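Introduction to Robotics
Unit 4 Handout: Two-Arm Handling of Soft Goods
Coordinator: Grażyna Krajewska
Soldale College, Applied Automation Program

Purpose of the unit

Units 1 to 3 dealt with rigid parts. A block or a bracket keeps its shape when it is gripped, and its position can be given by a small set of numbers. Cloth does not behave in this way. A garment that is picked up by one corner will take a new shape each time, and parts of it will be hidden from every camera. Students in Unit 4 will control a pair of arms by hand, record their attempts and use the recordings to train a simple policy.

The unit is worth 40 marks. The written report and the recorded sessions are marked separately, and both must be submitted to pass.

Before the first session

Students should have read Chapter 2 of the course reader and completed the Lutemgate safety module. Those who have not completed the module may observe but may not operate the arms. Hair must be tied back and lanyards removed before entering the lab. Room 416 is open from 9 a.m., and bookings are made on the sheet beside the door.

Terms used in this unit

Episode: one complete recorded attempt at a task, from the start signal to the stop signal.

Grasp point: the place on the cloth where the fingers close. Good grasp points are often found at a seam, a hem or a raised fold, where there is enough material to hold.

Regrasp: releasing the cloth and taking hold of it again in a different place. Regrasps are permitted and should be left in the recording.

Overview camera: the fixed camera that covers the whole workspace.

Wrist camera: the small camera that travels with the gripper. It gives a close view of the material at the fingertips but very little of the rest of the table.

Working with both arms

The two arms share a small area in the middle of the table, and most faults in past sessions began there. One operator should lead. The second arm approaches only when the first has come to rest, and both operators should call their moves aloud. Where the grippers must work close together, bring them in from opposite sides and keep the elbows well out.
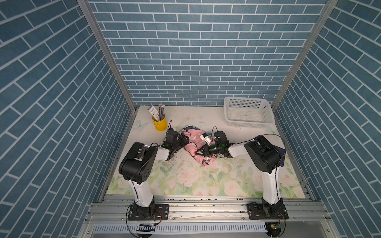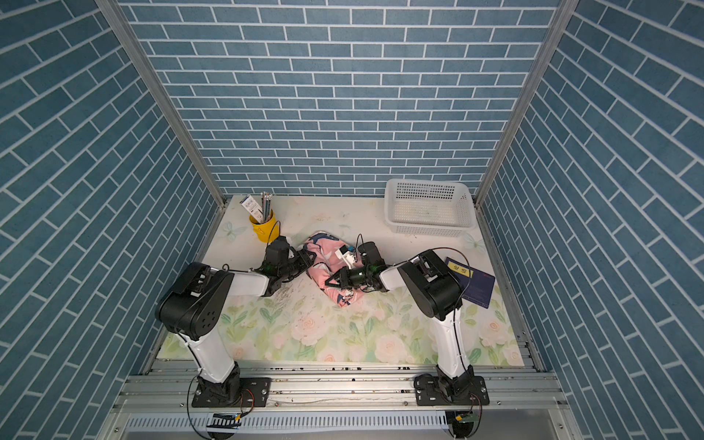
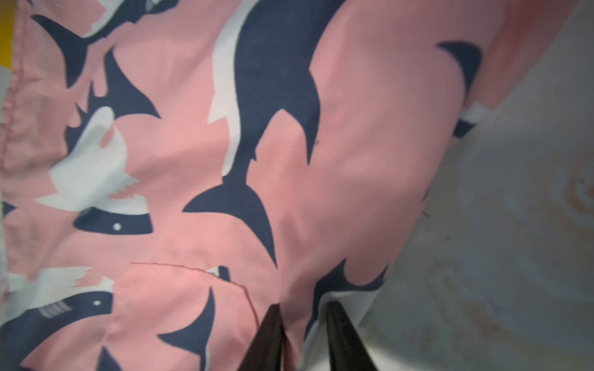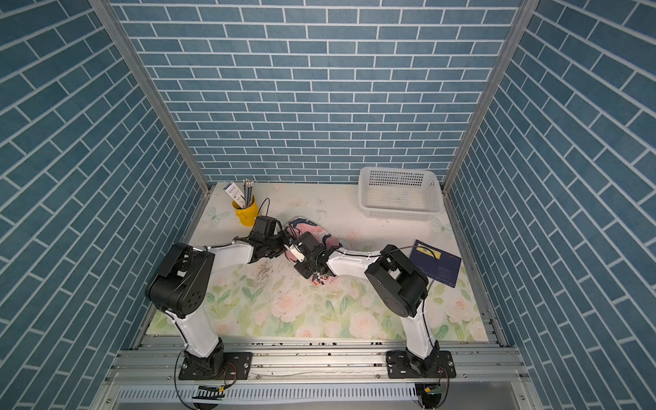

Patterned cloth is used on purpose in this unit. A plain cloth gives the vision system few features to follow, while a busy print gives it many, some of which can be mistaken for folds or edges. Students should consider in their reports which of the two would be the harder case for their own policy, and should support the answer with evidence from their episodes.

Recording procedure

1. Check that both arms are in the rest position and that the emergency stop is within reach.
2. Place the cloth by hand. Do not smooth it between episodes.
3. Enter the task name and the operators' initials in the Plimberg logging program.
4. Start the recording, wait for the tone, and begin.
5. If an arm stalls, stop the recording and mark the episode as a fault. Do not delete it.
6. Return both arms to rest before reaching into the workspace.

Jerky movement is the most common reason for a low mark. Operators who find themselves hurrying should pause with the grippers open and then continue. A slow episode is acceptable. An episode in which the cloth is dragged by a closed gripper with no clear aim is of little use for training.

Written report

The report should state the task, explain how grasp points were chosen, and compare at least one good episode with one faulty one. Diagrams may be drawn by hand if they are neatly labelled. Students should discuss what the wrist camera could show at the moment of grasping that the overview camera could not, and the reverse.

The class data set held 425 episodes at the close of the last offering, and students may draw on it for comparison, provided that the source is acknowledged.

Reading

Stoyanova, Notes on Handling Flexible Materials, Sections 1 and 2. Copies are kept at the front desk and may not be taken from the building.

Questions about marking should be directed to Grażyna Krajewska during office hours. Requests for an extension must be made in writing before the due date, using the program form. Reports are due at 4 p.m. on the last teaching day of February.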